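Open day at the Saltach show kitchens, 18 Jul 2024

Mirnorach opened its Saltach building to visitors for the day. Entry was free and there were 6 kitchens to see, the largest with 105 square metres of floor to itself. I spent most of my visit in the white one, called Fleury.

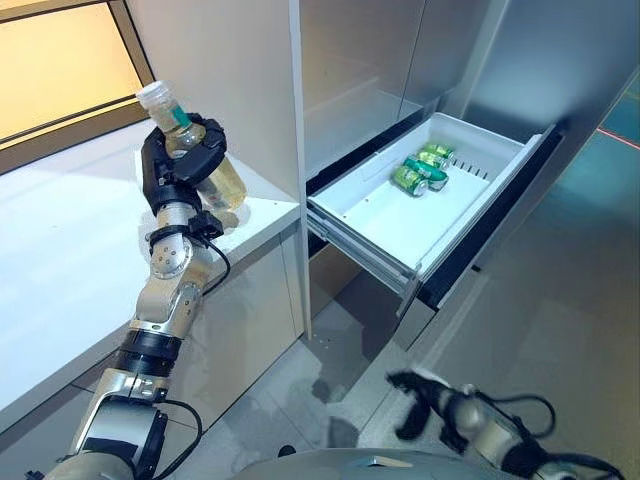 Fleury kitchen: the pull-out drawer, with cans inside.

The drawer interested me most. It runs on metal rails and bottles or cans can be laid flat in it. We have a narrow fridge at home and drinks take up the door. 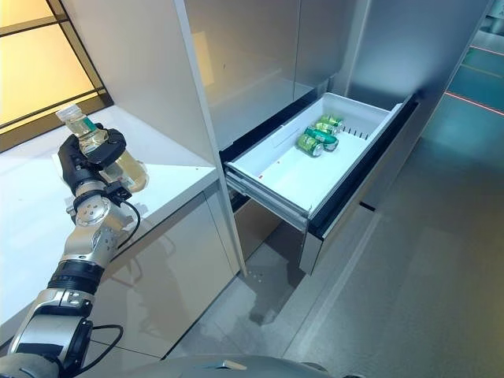
Words: Nest Gwilliam

The worktop and cupboard doors are white and glossy, and they do show marks. Next to them the brushed steel is easier on the eye. A fitter told me the tall units come in two depths, and delivery is expected from September.
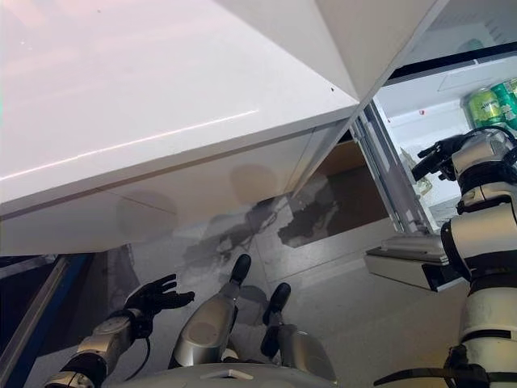
Green cans on a shelf in the lit fridge.

The inside light is bright and reaches the shelf well. Prices were on a printed sheet by the entrance. An extra drawer is 166 pounds, and fitting adds some 300. The Grinmont range costs less but has no drawer option.
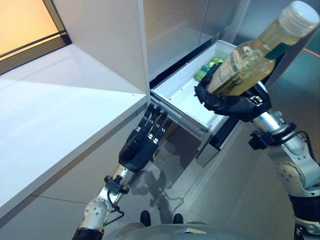

Florian Le Goff wrote in after the visit to say that he has had a drawer like it for two years and keeps wine in it, but tall bottles have to go in at an angle. He would measure first.

Parking is behind the building.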